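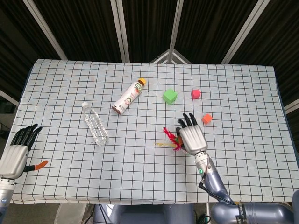
빨간 깃털 장난감을 빨아도 되나요? 흰 식탁보에 물이 들까 봐 걱정이에요.

콩자루

안녕하세요, 늘 눈팅만 하다가 처음 글 올려요. 흰 바탕에 가는 검정 줄로 바둑판무늬가 있는 식탁보를 쓰고 있는데요, 고양이 Cato가 빨강 노랑 섞인 깃털 장난감을 꼭 식탁 위로 물고 올라와요. 침이 잔뜩 묻은 채로 놔두고 가버려서 아침마다 가슴이 철렁합니다. 깃털을 한번 빨아주고 싶은데 빨다가 물이 더 빠질까 봐 손을 못 대고 있어요. 식탁보 쪽은 아직 빨간 물이 든 곳은 없고, 희미한 얼룩이랑 구김만 조금 있어요. 깃털을 빨아도 되는지, 식탁보는 어떻게 세탁하는 게 좋은지 같이 알려주시면 정말 감사하겠습니다. 식탁보는 작년 12월에 Fodska라는 동네 가게에서 샀고 라벨은 제가 멋모르고 떼어버려서 소재를 정확히 몰라요. 만져보면 면 같긴 한데 자신은 없네요.

Ho-yin Yang

미지근한 물에 중성세제를 아주 조금 풀어서 손으로 살살 흔들어 빠시면 되고, 빨기 전에 물 빠짐부터 꼭 확인해 보세요. 저도 고양이 Siu를 키우면서 깃털 장난감을 몇 해째 빨아 쓰고 있어서 남의 일 같지가 않네요. 조금 길어지더라도 제가 하는 대로 적어볼게요.

먼저 물 빠짐 확인이요. 흰 키친타월을 물에 적셔서 빨간 깃털 끝을 꼭 눌러 쥐고 잠깐 기다려 보세요. 타월에 분홍빛이 배어 나오면 염색이 약한 깃털이에요. 그런 건 빨아도 계속 색이 나오기 쉬워서 저는 빨지 않고 그냥 바꿔줍니다. 고양이가 입에 무는 물건이라 색이 자꾸 나오면 영 찜찜하더라고요. 노란 깃털도 따로 눌러보세요. 빨강만 보고 괜찮겠지 했다가 노랑에서 색이 나온 적이 있어요(그때는 흰 수건이 희생됐습니다).

색이 안 나오면 대야에 미지근한 물 2리터를 받고 중성세제를 한두 방울만 떨어뜨리세요. 거품이 많으면 헹구기가 힘들어요. 깃털이 모여 있는 쪽, 그러니까 뿌리 부분을 손가락으로 잡고 결대로 흔들어 주시면 됩니다. 비비면 깃털 가닥이 갈라져서 볼품없어져요. 노란 깃털처럼 가늘고 긴 것은 특히 잘 엉키니까 물속에서 손가락 빗질만 해주세요. 접착제로 붙인 장난감이면 오래 담가두지 마시고요. 헹굼은 맑은 물로 여러 번, 미끈한 느낌이 싹 없어질 때까지 하세요.

말릴 때는 마른 수건 위에 올려서 톡톡 눌러 물기를 빼고, 뿌리 쪽을 빨래집게로 집어 거꾸로 매달아 둡니다. 물에 젖은 깃털은 정말 초라해 보여서 처음 보면 망했다 싶으실 텐데, 마르면서 제법 부풀어 올라요. 급하면 드라이어 찬바람을 멀리서 쐬어주세요. 속까지 다 마른 다음에 고양이한테 돌려주시고, 그때 헐거워진 깃털이 있는지 한 가닥씩 살짝 당겨보세요. 쑥 빠지는 건 미리 빼서 버리는 게 좋습니다. Siu는 빠진 깃털을 삼키려고 해서 저는 안 놀아줄 때는 아예 서랍에 넣어둬요.

식탁보는 소재를 모르신다니 찬물부터 시작하세요. 검정 줄이 프린트라면 뜨거운 물이나 염소계 표백제는 피하시는 게 좋아요. 흰 바탕은 하얘지는데 줄까지 흐려질 수 있거든요. 희미한 얼룩은 중성세제를 물에 풀어 부드러운 천에 묻힌 다음 바깥에서 안쪽으로 두드려 주시고, 그래도 남으면 잠깐 뒀다가 한 번 더 하세요. 저는 눈에 안 띄는 모서리 안쪽에 먼저 해보고 줄이 번지지 않으면 그때 전체를 빱니다. 깃털하고 식탁보를 한 대야에 같이 담그는 건 절대 하지 마시고요! 구김은 살짝 덜 말랐을 때 뒤집어서 낮은 온도로 다리시면 줄무늬도 덜 상하고 잘 펴져요. 다릴 때는 줄을 따라 곧게 밀어주세요. 비스듬히 밀면 천이 늘어나면서 네모 칸이 삐뚤어 보여요. 저는 이게 한번 눈에 들어오면 밥 먹을 때마다 그것만 보이더라고요.

나중에라도 빨간 물이 묻으면 마르기 전에 찬물로 바로 헹구세요. 다림질로 열을 주면 색이 자리 잡아버리니까 얼룩이 남아 있는 동안에는 다리미는 잠깐 쉬게 해주시고요.

새벽다섯시

저는 그냥 Zullitz 세제 풀어서 깃털이고 뭐고 세탁망에 넣고 돌렸다가 막대만 건졌어요 ㅠㅠ 세탁기는 비추입니다. 깃털만 따로 파는 리필도 있으니까 너무 낡았으면 새로 사세요. 저는 배송비까지 3,830원 줬어요.

감자조림엄마

식탁보 얘기만 보탤게요. 저희 집도 흰 식탁보라 고양이 올라오는 시간에는 위에 낡은 수건을 한 장 깔아둬요. 보기에는 좀 그렇지만 수건만 걷어서 빨면 되니까 세상 편합니다. 식탁보를 매번 벗기고 씌우고 다리는 게 보통 일이 아니잖아요. 저는 예전에 손님 온다고 하루에 식탁보를 다 빨아 다려놨더니 고양이가 그 따끈한 데 올라가서 자더라고요. 어찌나 곤히 자던지 깨우지도 못하고 손님하고 거실 바닥에 앉아서 차를 마셨네요.

아, 그리고 털은 빨기 전에 먼저 떼셔야 해요. 고무장갑 낀 손으로 한쪽으로 쓸어주면 돌돌 말려서 모입니다. 젖은 다음에는 천에 착 붙어서 훨씬 힘들어요. 식초 500ml를 통째로 부으면 하얘진다는 글도 어디서 봤는데 저는 따라 했다가 냄새만 한참 갔어요. 권하고 싶지 않네요.

콩자루

세 분 다 정말 감사합니다! 키친타월로 눌러보니 빨강은 괜찮은데 노랑에서 아주 연하게 색이 나오네요. Ho-yin Yang님 말씀 듣고 노랑도 따로 해보길 잘했어요. 이건 아깝지만 보내주고 리필을 알아보려고요. 식탁보는 모서리 안쪽에 세제를 조금 묻혀봤더니 검정 줄이 멀쩡해서 내일 오전에 찬물로 빨아볼 생각이에요. 그동안은 감자조림엄마님처럼 수건 깔아둘게요. 혹시 리필 고를 때 염색 안 한 깃털로 된 것도 있는지 아시는 분 계시면 댓글 부탁드려요.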